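Blocks, blocks and more blocks at Povumlow

December 8, 2019

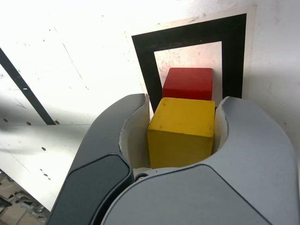

We've had a wonderful response to our call for old wooden blocks! When we first asked, back in the autumn, we hoped for enough to fill one shelf of the toy library. The final tally is 1591, and the cupboard under the stairs is now completely given over to them (sorry to anyone looking for the folding chairs, they're in the hall).

Coloured cubes are easily the favourites. Red and yellow go out first every single time, and we love the ones with a few scuffs on top, because you know they've been properly played with. Please don't repaint them before you bring them in! A wipe with a damp cloth is plenty.

We've also been trying out some square-and-cube games on the tables. Mark a thick black square on the surface, and see who can get a cube inside it without touching the line. Small ones adore it, and so, I have to say, do the grandparents. Once that gets too easy, try it with your other hand, or start building upwards from the first cube.

The Umen Road branch has borrowed 440 blocks for its December play mornings, and another 161 have gone to the Bukhari Centre, where they're already talking about a tower contest. Adell House would like a set too, so we're making up drawstring bags of 50, mixed colours, ready for the new year. If you have any strong cotton bags at home, we'd be very glad of them. Leave them at the front desk, any time we're open.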